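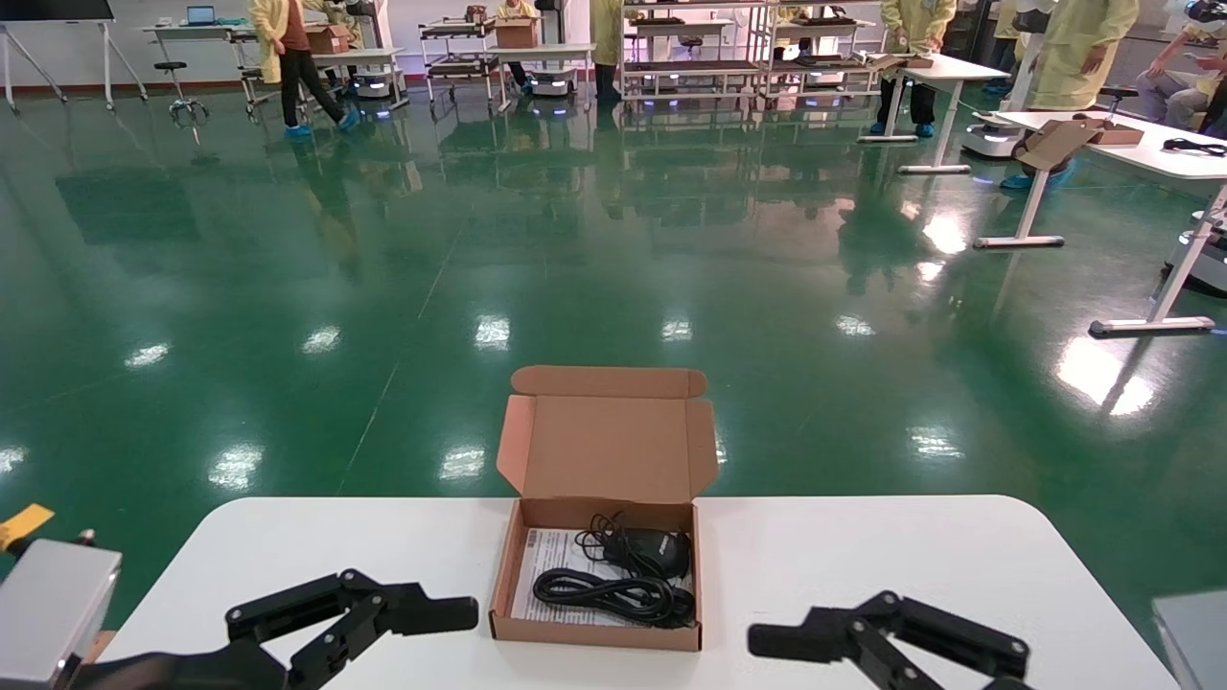

The Vistden residential aged care home will bring its rebuilt east wing back into use on Wednesday, adding 40 beds to the site. The wing was closed after a failed water main flooded the ground floor and the electrical room beneath it. Repairs covered the switchboard, subfloor drainage and wall linings in 18 resident rooms. Each room also has a new desk for video calls and telehealth appointments. Equipment for the desks is supplied in plain cardboard boxes, one of them shown with its lid up and a black corded mouse, a coiled black cable and a printed instruction sheet inside. Staff will connect the items before residents move in.

Fedimport, which operates the home, said residents would return in groups of 10, starting with those who now share rooms in the west wing. Residents placed at the Jumell home during the repairs will follow once their care plans have been reviewed. Families will receive written notice of room numbers and transfer times.
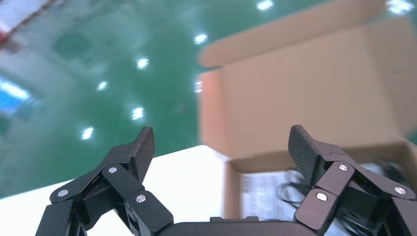
Transfers are scheduled for the morning so that medication rounds can be completed at the receiving wing by noon. The nurse call system was replaced as part of the work and runs on a separate circuit with battery backup. A new drain line carries stormwater 700 feet to the Lu Street main, bypassing the older pipe under the kitchen.

The kitchen and day therapy room remained open during construction. Visiting hours are unchanged, but the east parking lot will be closed to visitors until the last group has moved.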